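3.2 Small lidded bins on the table

The second group of objects in our study are the small bins which people keep on a table or a kitchen counter. In the household survey we visited 40 homes in the district of Mansour, and in many of them such a bin was standing near the place where food is prepared. People used it for tea bags, fruit peel and other small waste, and it was usually emptied in the evening. Liew and colleagues call this a "first stop" for waste, and we keep this term in the present paper.

We were interested in two properties of these bins. The first is the way the lid opens. With a loose lid, the person must find a place to put it down, and in our notes this place was often the counter itself, which then had to be wiped. A hinged lid stays with the body and can be left open during the work. The participants in Dernov preferred the hinged type, although several of them complained that it is more difficult to clean behind the hinge.

The second property is how the bin stands. A light bin moves easily when it is touched with the side of the hand. For this reason some families put a cloth or a mat under it, and we followed the same habit in our own setting – a padded mat on a white table, with the bin placed towards the back, so that the near part of the mat remains free. The mat also makes the sound of the bin softer when it is put down, a point which was mentioned by 5 participants without our asking.

The arrangement is shown in Figure 2. The lid is fully open and upright behind the opening, and a round yellow item is held above the table, to the upper right of the bin. We did not study bins with a pedal in this section, as they stand on the floor and are used from a different height.

Figure 2. Small white bin with hinged lid, open, on a padded mat.

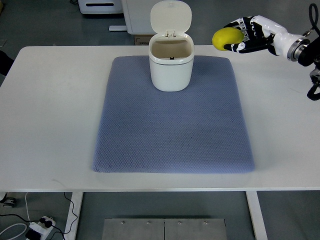 3.3 Storage boxes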